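Search this site Search Go
Unit notes 2: Receiving, sorting and storing small goods in a shared office
Stalevex Office Services Certificate, course handout 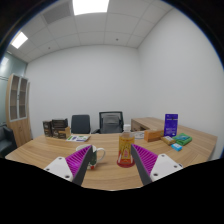 Figure 1. Mixed packages, papers and drinks on a shared table, before sorting.

These notes cover the second session of the unit and go with the sorting exercise. Read them before you start the worksheet. The first session dealt with the front counter and signing for parcels, and none of that is repeated here.

1. The shared table

Most small offices have one large table that takes everything. Parcels are put on it when they arrive, people eat at it, and papers get left on it after meetings. A table used this way fills from the edges in. The tall items go to the back and the small flat ones end up near the front, where they are easily knocked off or covered.

Look at Figure 1 with this in mind. The brown and tan boxes are together at the back left. The smaller packages are on the right, with a stack of white papers near them. A mug and a bottle are on the same surface. For the exercise, treat every item as unsorted, including the ones that already look grouped.

2. Terms used in this unit

Incoming: anything that has not been checked against an order or a name.
Held: checked, but waiting for a person or a decision.
Stock: checked and belonging to the office as a whole.
Personal: belongs to one person and is never shelved.
Paper: loose sheets, brochures and stacks. Booklets packed inside a box stay with the box.

An item has one status at a time. If you can't decide between held and stock, mark it held.

3. Order of work

3.1 Drinks first. Move open and closed drinks to one end of the table or off it. A coaster protects the tabletop from rings but does nothing for a carton or a pile of paper if the bottle goes over. In Figure 1 the bottle has a coaster under it and the mug is close by. Both would be moved before any box is touched.

3.2 Paper second. Collect loose sheets into one pile, face up, and square the edges. Do not read through them at this stage. Brochures go at the bottom of the pile. In Figure 1 there are two places to collect from: the printed sheet lying flat beside the brown boxes, and the white stack further right.

3.3 Boxes by size. Bring the small boxes in from the front edge, then deal with the tall ones. Students often start with the biggest box and lose the small ones behind it. Stand a box upright only if its base is wide enough to hold it steady. Otherwise lay it down with the printed name facing you.

3.4 Status. Put each item into one of the groups from section 2. Use the coloured slips in your kit. Slips go under the item, with one end showing, and are never stuck to retail packaging.

3.5 Shelve or hand over. Stock goes to the cabinet. Held items go on the side desk with a slip and the time of day written on it. Personal items go back to their owner or, failing that, to the personal tray.

4. Using the cabinet

A cabinet with glass-paneled doors has one advantage for small goods: you can check a shelf without opening it. The same glass shows up poor stacking, so face all labels forward and leave a hand's width above the top item. Heavy items go on the lowest shelf. Do not put liquids on a shelf above paper.

Drinks and food are not stored in a goods cabinet, even when sealed. This applies to gift packs as well.

5. Recording

Each item that becomes stock gets a line in the Plikness register: the date received, a short description, the shelf and your initials. The description should let a person find the item without opening the door twice. "Box" is not enough. Colour, size and position when opened or sealed are usually enough, for example "small beige box, sealed" or "flat green package, picture on top".

The register template has 37 lines to a page. Start a new page when the month changes, even if the old one is not full.

Goods from Drarnetti and Thân come with a delivery slip that has to be kept. Staple it to the back of the register page. Other suppliers' slips can go in the recycling once the item has been checked off.

6. Common errors

Flattening a box before its contents have been checked.
Putting loose papers inside a carton to save space.
Writing on the packaging.
Using an office chair as an overflow shelf. Chairs stay clear and pushed in to the table.
Treating the side desk as a second incoming table. It is for held items only.

7. Exercise (16 marks)

Working from Figure 1, draw a plan of the table on plain paper. It does not have to be to scale. Mark where each group of items would go after steps 3.1 and 3.2, then write a register description for any four packages. Where you can't tell what a package holds, describe the outside only. Marks are taken off for guessed contents.

Finish with a short paragraph on which items you would leave as held, and what you would need to find out before changing their status. Keep the whole answer under 1,000 words and hand it in with your slips from the practical.

Next session: labels, shelf codes and the February stocktake.

Share 2 Comments 0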